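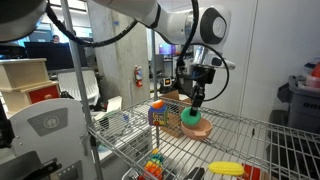 Lenore Adkins
Dataset maintainer

Wistis: Scripture Citations in Study Leaflets

Version 2, released 23 January 2025

Summary

Wistis is a table of Bible citations taken from 77 printed study leaflets issued by Mikora, a small religious press in Osar. Each row records one citation: where it stands in the leaflet, how it was printed, and which passage it resolves to. The leaflets were written for weekly group study and lean heavily on chains of proof texts, often several to a paragraph. The table is meant for people who want to look at how verses are grouped, repeated, or cut short in that kind of writing.

The full text of the leaflets is not included. See Rights.

Files

citations.csv: the main table, one row per citation
leaflets.csv: one row per leaflet, with title, series, and page count
books.csv: book names, short forms, and the abbreviations found in print
changes.txt: corrections by version

All files are UTF-8 with a header row. Fields are separated by commas, and fields that contain a comma are quoted. Empty means not applicable. A question mark means the annotators could not tell.

Columns in citations.csv

There are 13 columns.

leaflet_id: matches leaflets.csv
page: page number as printed
paragraph: counted from the top of the page; a paragraph carried over from the page before is 0
position: order of the citation within the paragraph
raw_string: the citation exactly as printed, errors included
book: short form from books.csv
chapter: integer
verse_start: integer
verse_end: same as verse_start for single verses
cite_type: quoted, paraphrased, read, or bare
translation: only if the leaflet names one
partial: yes if a quotation stops before the end of the verse
note: free text, mostly empty

The value "read" marks citations where the leaflet tells the group to look up the passage and read it aloud. These are printed as "(Read Rom. 12:2)" or with the word set in italics after the reference. "Bare" is a reference in parentheses with no quotation and no instruction. Most rows are bare.

Method

Pages were scanned, run through text recognition, and searched with a pattern built from the abbreviations in books.csv. Every match was then checked against the page by hand. Text recognition did poorly on the small type used for footnotes, so footnotes were typed in directly.

Two annotators set cite_type and partial separately. Where they disagreed, they went back to the page together and settled on one value. The separate values were kept only for the first batch and are not part of this release.

A string such as "Matt. 5:3, 5, 9" becomes three rows sharing one raw_string. A range that crosses a chapter break is split at the break. Single-chapter books are given chapter 1 even where the leaflet prints only a verse number — this affects Obadiah, Philemon, 2 John, 3 John, and Jude.

Verse numbers follow the usual English numbering. Psalm headings are not counted as verses. Users who plan to join the table to a Hebrew text will need their own mapping for the Psalms, the end of Joel, and Malachi.

Coverage

65 books of the Protestant canon are cited at least once. The exception is Obadiah, so the single-chapter rule above has no effect on it in this version. No deuterocanonical book is cited. The leaflets do not form a complete run; the Bukhari series lacks its opening issues, and no other copies have been found.

Known problems

Printed errors are kept in raw_string. If the intended verse was plain from the quotation, the resolved columns hold the intended verse and the note says "misprint." If it was not plain, verse_start and verse_end hold a question mark. Code that reads these columns as integers will fail on those rows.

The line between paraphrased and bare is weak. A sentence that borrows two or three words from the verse could go either way, and counts that depend on this split should be treated with care.

Allusions without a reference were not collected.

The translation column is sparse. The leaflets tend to name a translation only when they depart from their usual one — an empty field should not be read as any particular version.

Uses to avoid

The table does not say whether a verse supports the point it is cited for. It should not be used to score the leaflets, or the press, as sound or unsound. It also says nothing about how the material was taught or received in any congregation.

Changes since version 1

Footnotes added. The partial column added. Abbreviations "Phil." and "Philem." were mixed up in several leaflets and have been rechecked. Row order now follows page, paragraph, and position within each leaflet.

Rights

The table and notes may be reused with credit to the Wistis dataset. The leaflets remain the property of Mikora. Requests for scans should go to the press.

Corrections

Send the leaflet_id, page, and raw_string along with the proposed change. Corrections received by the end of November go into the next version.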